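**Lellier Milano – penetrating sealer for marble and other calcium-based stone**

Milano is a solvent-based penetrating sealer for polished and honed marble. It is sold for kitchen counters, vanity tops, window sills and interior thresholds. It leaves no surface film and does not change the gloss level of the stone by any amount visible at normal viewing distance. A slight darkening may occur on honed white marble and on any stone with open veins.

Milano replaces the earlier Negi formula. Stock of Negi is still usable if the can is unopened, but the two products must not be mixed or layered wet on wet. Negi that has cured for a full season can be overcoated with Milano after a normal cleaning.

## What it does and does not do

The active ingredient bonds to the walls of the pores and lowers their surface tension. Water, coffee and cooking oil stay on the surface longer before they soak in, so there is more time to wipe them up. The stone can still breathe, and moisture from below can still leave.

Milano does not stop etching. Lemon juice, vinegar, wine and most bathroom cleaners react with the calcium carbonate in marble and leave a dull mark, sealed or not. An etch mark is damage to the polish. It has to be polished out, and sealer applied over it will lock in nothing and hide nothing.

## Specifications

| Item | Value |
|---|---|
| Type | Penetrating, solvent-based |
| Color | Clear, faint yellow in the can |
| Application temperature | 50 °F minimum, stone and air |
| Dwell time | 5 minutes |
| Coats | One on polished stone, two on honed |
| Can size | 1 quart |
| Catalog number | 3,257 |
| Coverage, full case, polished marble | 341 square feet |

Coverage on honed stone is lower and depends on the slab. Run a test on an offcut before ordering for a large job.

## Choosing a stone for a working counter

Brown and gray marbles with a mottled pattern are more forgiving than plain white ones. Small stains and shallow etch marks are harder to see against a busy background, and the slight darkening from the sealer is usually welcome. The drawback is that such stones often contain filled areas. Factory resin fill does not absorb sealer, and any product left on it will dry to a sticky haze.
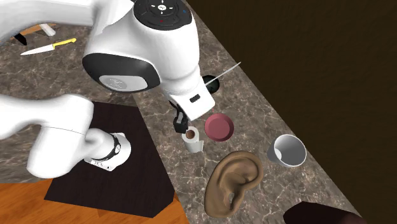
*Text: Corinne Hutchins. Technical review: Poonam Chaturvedi. Sunday, December 29, 2019*

Slabs with a mesh and resin backing need no treatment on the underside. Slabs without backing should be sealed on all cut edges, including the sink cutout, before they are set. The cutout is the part most often skipped, and it is where water reaches raw stone first.

To find out whether a counter needs sealing, put a tablespoon of water on a clean, dry area and leave it for ten minutes. Wipe it off. If the stone is darker where the water stood, it is absorbing and can be treated. If there is no change, wait and test again in September or whenever the next yearly check is due. Test near the sink and near the stove as well as in the middle. Wear is uneven.

## Application

1. Wash the surface with a neutral stone soap. Rinse and let it dry overnight. New installations should be left until the setting material has fully cured.
2. Mask painted trim, metal strips and wood edges.
3. Open windows and put out pilot lights. The vapor is flammable.
4. Pour a small amount onto a lint-free cloth and spread it evenly. Work in sections no wider than an easy reach.
5. Keep the stone wet for the full dwell time – add product to dry spots as they appear.
6. Wipe off everything that remains, then buff with a second, clean cloth. Do not let sealer dry on the surface.
7. For honed stone, repeat after one hour.
8. Keep the counter dry overnight.

If a haze forms, wet a cloth with fresh Milano, rub the area until the haze softens, and buff dry at once. Old haze may need Resavbridge, the matching residue remover. Resavbridge also takes off wax and most topical coatings, and a counter stripped with it must be tested again before resealing.

Used cloths can heat up and catch fire when bunched together. Lay them flat outdoors to dry, or put them in a metal container filled with water and close the lid.

## Storage and shipping

Store upright in the original can, away from heat. An opened can should be used within one year. Ground shipping only; the product cannot be sent by air.

**Order as:** Lellier Milano, 1 quart, catalog number as listed in the table. Resavbridge is ordered separately.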